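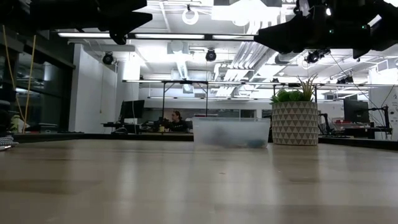 Renting out the ground floor at Plornside, part 2: the deposit and the inventory

08/02/2023

The lease on the ground-floor unit was signed last week. Part 1 covered setting the rent. This part covers the paperwork between signing and handing over the keys, which took more hours than finding the tenant did.

The deposit

I set the deposit at four weeks' rent and put it in a separate account at a different bank from the one that takes the rent. The receipt lists the amount, the account type, and the address of the unit. It has its own page, apart from the lease. In my first rental the two were combined, and when the lease was renewed the deposit wording was left out of the new copy. Sorting that out cost $290 in legal fees.

The inventory

The unit has 397 square feet of floor, one bathroom, and a kitchen along the north wall. The inventory for it has 17 lines. Each line gives the item, the room, the condition, and the date checked. I use three condition words: new, used, damaged. "Good" and "fair" caused arguments in the past and I dropped them.

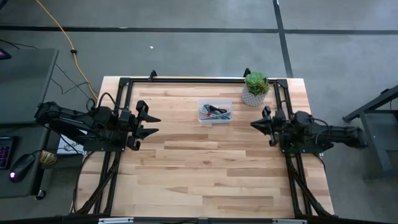 Light wood tabletop on a gray floor.

Floors get a line per room. Window locks get a line per window. Paint is listed by wall only where there is a mark already. The tenant initials each page and keeps a copy.

Meters and keys

Readings were taken for power and water on the morning of the handover. The gas is shared with the upper floor and is covered by a flat charge in the lease. Key numbers are written on the inventory next to the lock they open. The mailbox key is the one people forget to return, so it has its own line too.

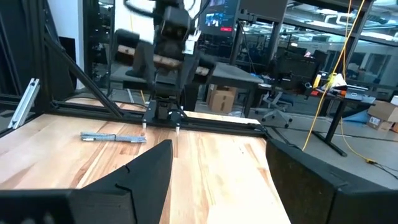
Still open

The Kinyua Street side gate needs a new latch before the end of February. The smoke alarm in the hall works but is near its replacement date. I also have to decide if the storage closet goes into the lease at renewal or stays on a separate monthly agreement. Part 3 will cover the closet and the first month's expenses.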